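Fault note: unit 1565 and the fence shadow

Our footpath delivery unit, 1565, stopped without command on the Utach route in March and did not respond to a remote restart for nine minutes. No injury or damage was reported. The log shows code 3681, an obstacle fault. The path is paved, with a rail fence along one side and trees along the other, and both throw shadows across it.

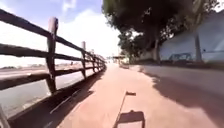 Flirilik Footpath Robotics, Field Safety Team

The unit's own shadow, flag included, is under review as a possible trigger. Travel on this route is suspended until the Botha software patch has been tested in full daylight.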